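Nirnau Packing Room – Staff Meeting on the Sorting and Packing Arms
Minutes, August, 2:30 pm, lunchroom

Chair: Thitima Suksawat
Minutes: Wenjie Yan
Present: both packing shifts, returns desk, two from dispatch
Apologies: night dispatch

1. Previous minutes
Accepted with one change. The new labels come from Clirkero, not Carré. Carré still supplies the cartons.

2. How the first month has gone
Thitima was very pleased to report that the arms on benches 4 and 7 have now handled over 3,000 pouches between them. Day shift said the big difference is in the wrists. People who used to lift and turn pouches all morning are now checking contents and dealing with the odd ones, and several said they go home less sore. Lots of agreement around the table on this!

Dispatch said the work arrives more evenly, so the rush before the afternoon truck has eased. They would like it kept that way when the holiday orders start.

3. Jobs and rosters
Thitima confirmed that no hours are being cut this season. The bench lead role will be paid at the higher rate and is open to anyone who has finished the Nasix training. Wenjie has done it and recommends it – two afternoons, mostly hands-on, and you get to teach the arm a new pick yourself by the end.

Returns asked for a turn on the roster too. Agreed. Names to Thitima by the end of the month.

4. Soft goods
Mesh pouches are still the hardest item and also the one everybody had the most to say about. Netting folds over itself, zipper pulls end up underneath, and a stack of different sizes can look like one object. Evening shift's trick of turning the pulls to the same side was much admired and will go on the bench card. Wenjie to write it up. 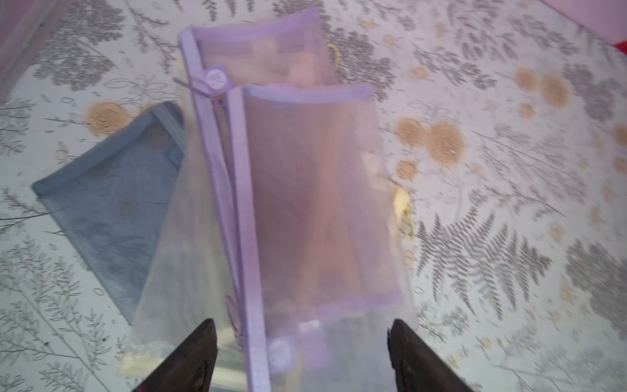
Will we still need two people on the soft goods bench once the arm has learned the mesh pouches?
One person will run the bench and the second will move to quality checks on the same shift, at the same pay.

Thitima added that the bench lead decides when to pause the arm, and nobody has to explain a pause to meet a target. This was warmly received.

5. Noise and space
The compressor by the sink is too loud at break time. Maintenance will look at moving it to the back wall. Day shift asked for the floor tape to be redone as well, with a wider walkway past bench 7.

6. Next steps
Trial batch of 200 mixed mesh pouches, both shifts taking part. Wenjie to keep the tally.
Bench card to be printed and put up at all benches.
Thitima to ask Nasix for a second training date.
Maintenance to report on the compressor and floor tape.

7. Other business
Stools for the checking table have been ordered. The fridge will be cleaned out before the next meeting, so please label your lunches.

Meeting closed 3:25 pm.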